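Firouzeh Soltani
@fsoltani_stillesby

I have been put in charge of bottles. It's a rotating job in our building and I had been rotating away from it very successfully until November.

The arrangement in Stillesby: you save your empties, you haul them to the Kiani market, you feed them into the machine by the carts, and it prints you a slip for almost enough to buy another drink.

Last year the building returned 2,680 of them. I know this because the previous bottle person left me a notebook. It has tabs.

My own first month: 38. The notebook has a column for remarks and I left it blank.

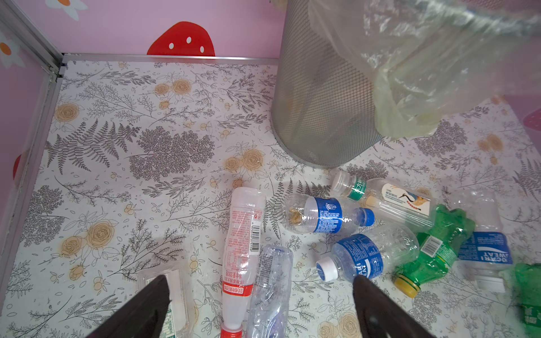 Bottles are bad at being stored. They weigh nothing and take up the space of a sofa. You can put out a perfectly good mesh wastebasket, hang a big plastic bag over the rim, and the bottles will still be in a heap on the floor beside it, right on top of the roses and ferns. The strawberry on the back wall has seen things.

Asked the group chat if people could please empty the last inch of soda before handing theirs over. Got 70 messages back, most of them about parking.

Things the Kiani machine has refused so far: a bottle with no label, a bottle with a label it didn't care for, and the same bottle it took from the man ahead of me.

My sister says to crush them. The machine does not take crushed ones. My sister lives in Fusbridge, where they have a curb pickup and opinions.

Anyway the notebook says the trick is to go at 7 a.m., before the restaurants show up with their carts. I went at 7 a.m. The restaurants have also read the notebook.

Next run is tomorrow. If you're on the second floor and you have caps, keep them — I have a jar of caps already and no idea what it's for.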